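**Sorting 144 pieces of bulk candy: worth it?**

**fondeldale_fox:** Ordered the Varkent mix, 144 pieces. The listing promised 12 kinds. I doubt it. Has anyone sorted theirs before boxing it?

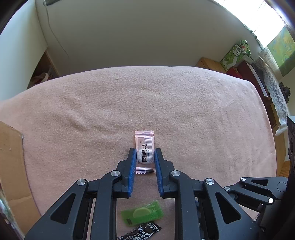
**vonwood4:** Sorting is a waste of an evening. It all gets mixed again the first time a hand goes in. I'd only pull the mints, if you can tell which those are. Your pink one has a see-through middle and you still only get a round white shape, so good luck.

**tam_snacks:** Disagree. Dried stuff next to chocolate makes the chocolate taste odd by April.

**vonwood4:** Through a sealed bag? Come on.

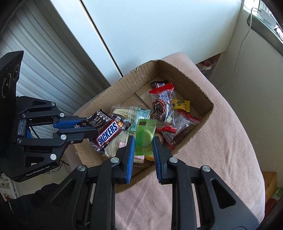 **tam_snacks:** Sealed bags leak smell. I've had 5 boxes of this and 4 went that way.

**fondeldale_fox:** Or you kept them too long. I'll put the chocolate in a tin and leave the rest. Still not buying the 12 kinds.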